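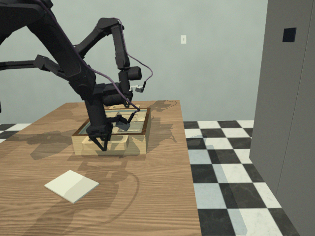 Computer rendering of two robot arms at a wooden table with a light wooden box.

Grultum is a baked dessert made from layers of thin yeast dough, ground walnuts and sour cherry preserves. It is served mainly in winter, cut into diamonds and eaten cold with unsweetened coffee. The name is used for both the whole cake and a single piece.

Origin

The dessert is associated with the Lazarević bakery, where Nermina Jurić worked as a pastry cook. Her handwritten notebook contains the oldest known recipe, listed between a poppy seed roll and a plum dumpling. It calls for goose fat in the dough, which most later versions replace with butter. Arben Softić, who took over the ovens after her, added the lemon glaze that is now standard.

A competing account was put forward by Sorin Berisha in his cookbook Flarnero. Berisha treats grultum as a home recipe that the bakery adopted, and points to family versions made with apricots and no glaze. The two accounts agree on the walnut filling.

Preparation

The dough is made with flour, milk, egg yolks, butter and a small amount of yeast. It is divided into 4 parts and chilled overnight, then rolled thin enough to see the work surface through it. Walnuts are ground with sugar and stale breadcrumbs. The crumbs soak up juice from the cherries — without them the bottom layer turns heavy.

The sheets are stacked in a deep pan with alternating layers of nuts and preserves. The top sheet is pricked with a fork and brushed with milk. After baking, the cake is left in the pan until the next day and glazed before cutting. Cakes cut warm tend to crumble at the corners.

Variations

The pale version uses blanched almonds in place of walnuts and leaves out the cherries. Joonas Nurmi published a rye dough version with lingonberries, baked in a round pan and cut into wedges. A fasting version is made with oil and water and has a firmer, more bread-like crumb.

Commercial production

Prokar began selling a frozen grultum in trays of 12 pieces. The product uses margarine and a cherry filling thickened with starch. Food writer Boris Ionescu compared it with bakery versions in a review dated 19 October 2023 and found the filling too sweet, though he praised the thinness of the dough.

Most bakeries that make the dessert offer it only in December, and usually by advance order.

See also

Nut roll
Layer cake
Sour cherry preserves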